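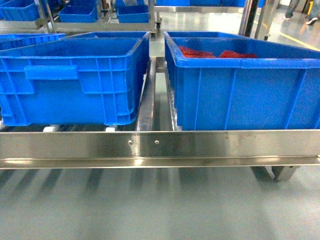 Nisterholm River Day: a review

We booked the full-day rafting trip with Nisterholm in January, two adults, both with a little paddling behind us and no great skill. The package covers hotel pickup, breakfast at the river base, the morning and afternoon runs, lunch on an island and the ride back.

The van came on time and then spent a long while picking up other people. If your hotel is on the north side of town you will be first on and last off. The seats are fine but there is not much legroom in the back row, so take the middle if you can.

Breakfast was eggs, flat bread and fruit. Coffee was instant. Helmets and life jackets were handed out afterward, and the fitting was done properly, with a guide pulling on every shoulder strap. My helmet had a worn chin pad and they swapped it without any fuss.

Our guide was Areti Lazaridis, who runs the Moriarty section most days of the week. She gave a clear safety talk, had us flip the raft on purpose in flat water, and made each of us climb back in. There were 8 of us in the raft, which is the limit. The morning has the bigger rapids. We went over at the second one, and a safety kayak reached me before I had worked out which way was up — I was glad of the practice.

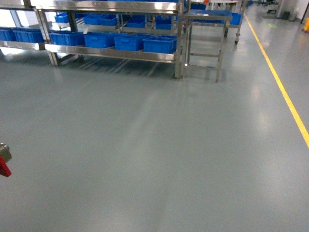
Do you need to be a strong swimmer?
You need to be comfortable in the water and able to keep calm when you are under it for a few seconds. The life jacket does most of the floating. Weaker swimmers can ask for the calmer raft, which goes around the largest drops.

Lunch was grilled chicken, rice and a cabbage salad. The vegetarian plate was the same without the chicken, so anyone who doesn't eat meat should bring something extra. The afternoon is slower, with long flat stretches and two good rapids near the end. Sunscreen washes off fast. Put it on again at lunch, and do the tops of your legs.

The photo package costs extra and I would skip it. We got plenty of pictures of the front row and hardly any of the back.

I did a similar day with Buvimach a few years ago. Their food was better and their van was newer, but the rafts were more crowded and the talk was rushed. For the river itself I would pick Nisterholm. The Wednesday trip is usually the quiet one, according to Areti.

Score: 8 out of 10. Bring shoes that strap on, a dry shirt for the ride home and small bills for tips.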